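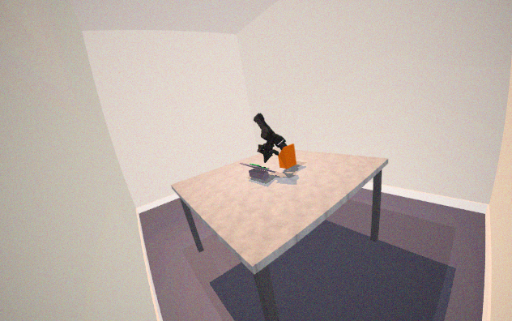 When a Safety Stop Isn't Safe

Prapai Luangrath still gets excited when she talks about the day her robot arm dropped everything it was holding. "I yelled so loud that Pascal came in from the hallway," she says. "It was the best bug I'd found all year!"

Luangrath writes test software for Huveo, a small group in Fernham that checks arm controllers in simulation before anyone runs them on real hardware. Last August she was trying out a new safety stop for Reinholz, a customer that packs small parts into boxes. The idea was simple: if the arm loses contact with its controller, it freezes. And it did freeze, beautifully, in the first 58 runs.

Then came a run where the link dropped right in the middle of a lift. The joints locked as they should, but the gripper opened. "The arm was a statue and the box just fell," she says. "On a screen, that's funny. With a heavy part and somebody's hand underneath, it's awful."

Her colleague Pascal Buschmann went through the logs with her that same evening (they ordered noodles, and she remembers the noodles fondly). The stop command told every motor to hold its position. The fingers, though, were handled by an older piece of code that read a missing signal as zero, and zero meant open.

"So you had two pieces of software, both doing just what they were told," Buschmann says. "I love that kind of problem. I mean, I hate it, but I love it."

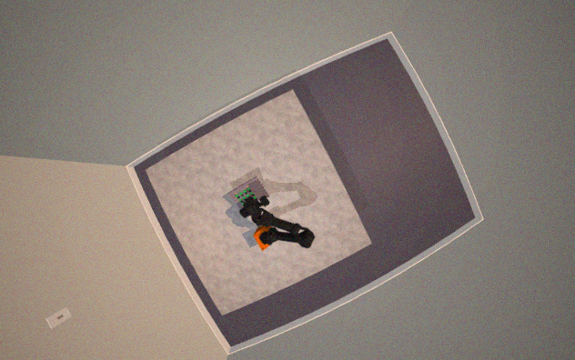 The simulated arm and work surface, viewed from overhead.

The fix took 2 lines. Proving it took a lot longer. Luangrath set up 90 new runs and cut the signal at a different moment in each one: during the reach, halfway through the grasp, on the way back down. The fingers now keep their last grip until a person clears the fault.

That raised a fresh question, which came from Tahmineh Ebrahimi at Reinholz. What if the thing in the grip is a finger? "Tahmineh asked that in the first minute of the call, and she was so right," Luangrath says. The team added a manual release that works even when the controller is down, and they're still arguing over how much force the fingers should hold with while they wait.

She'd like other groups to try cutting the signal mid-lift on their own setups. "Do it on purpose, and do it in simulation first," she says. "It's a really fun afternoon, and if your gripper lets go, please write to me. I want to see the logs."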